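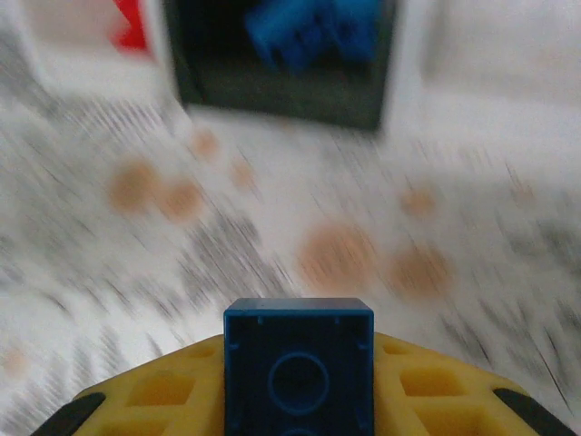 Sorting bricks by colour, and what it proves

At Skelgate, the small manipulation group that shares a building with a sheet-metal shop in Drusside, the project in hand is called Kurek. Two arms on a rail pick up toy building bricks and put them into bins by colour. A four-year-old can do it, and I said so before I had my coat off.

"A four-year-old has had four years of practice," said the researcher who runs the bench. "We had 40 demonstrations."

The figure is the group's main claim. Kurek's controller was trained on 40 sorting runs, each steered by a person, and in testing it completed 13 of 17 trials without help. I asked what had become of the other four. Two were dropped bricks, she said, and two were "hesitations", a word I asked her to spell out. The arm hovered over a brick until the timer ran out.

Seventeen trials is a thin programme on which to hang a result. She didn't argue. "I'd want more before I put it in a title," she said. "It's in the abstract, though, so you can have a go at me for that."

The bench has its own decor. There is fern-and-flower cloth on the table and damask paper on the walls, and the bins stand in a row at the back, red to the left, blue in the middle, green to the right.

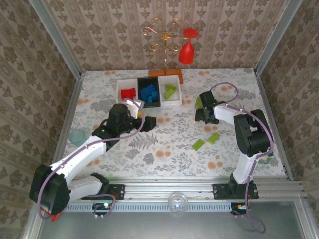
Does the controller know what a brick is?

It has no concept of one. It maps camera views and joint positions to the next movement, and anything we would call a brick is only a pattern that tended to come before a grasp in the demonstrations.

I liked that answer better than the one on the group's web page, which says Kurek "understands its workspace". She winced when I read it out and said the wording had come from Pretelel, the firm paying for the second arm.

We spent longer on grasping than on colour. Colour, she said, is the easy bit. A brick might be lying on its side or upside down with its hollow part showing, and each position offers the fingers something different to close on. Her team hasn't broken down the results by how the brick was lying, and I think they should have. If the failures all come from one position, the score says more about how the table was set than about the method.

"Fair," she said. "It's on the list – fairly high on the list."

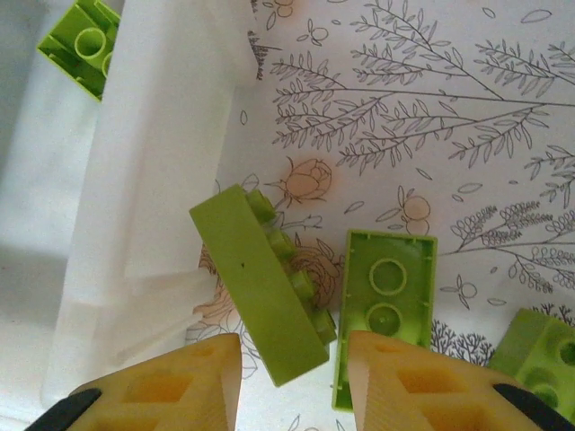

What would change her mind

I asked what result would make her drop the approach. She took a while over it. If adding 5 new brick shapes meant starting the demonstrations from scratch, she said, she would call it a dead end. That test is planned for February.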